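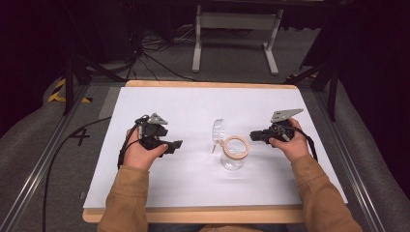
Residents' Kitchen, Zolldale House. Duty diary, March, afternoon.

The review of dry goods storage continued after lunch. The small clear glass jar was placed on the white board and examined with its lid open. The pale band around the mouth is to be checked on every jar of this type before it is returned to the shelf, and any that has split or hardened is to be replaced from the packet in the second drawer.

Natalie Pickering has asked that the small jars be kept for whole spices only. Ground spices will remain in the Niketti tins, which are easier to label and do not let in the light. I have noted her request in the stores book and altered the shelf plan accordingly.

The stores book lists 38 jars in all sizes. Six are on loan to the Prieto Room for the preserving class and should be back by the end of the month. A further three have been withdrawn on account of stiff clasps.

The white board has some faint smudges and will be wiped down with the others this evening. Lids are to be left open overnight and closed by the morning shift.

Outstanding: new labels, the order for lentils, and a reply to Tronton regarding the shelf brackets. The larder key was returned to the office at 3.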